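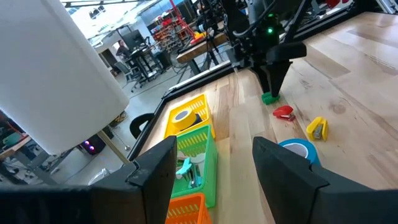

Tamer Azar wrote to me that the second season of Faltitden is cancelled and I should stop waiting for it. I have read everything I could find, and I don't think he is right, so I will put here what is known.

1/ The streaming service, Kitia, has said the new season is "in the schedule for next year". They did not name a month. In August they took the old trailer off the show's page, and this is where the rumour started.

2/ The trailer came back 26 hours later with new subtitles. I compared both versions. The only difference I could hear is the music at the end.

3/ Season one had 24 episodes. For season two the writers asked for fewer and longer ones. I would be happy with that, the middle part with the harbour court was too slow for me.

4/ Issa is my favourite character and I still don't know if she is on the boat. The actress posted a picture of her script with the cover folded over. 600 replies under it, all guessing the title of the first episode.

5/ Tamer answered me again. His argument is that the Gronine set was taken down. True, but the story left Gronine in the finale! They would not need it, unless there are flashbacks.

6/ My guess is the first half of the year, in the evening slot, with one episode each week. I would prefer it this way. When they put everything out at once I finish it in two nights and then I have no one to discuss it with.

7/ If you have not seen season one, please don't read the replies under this. Someone has already written who opened the gate in the last episode.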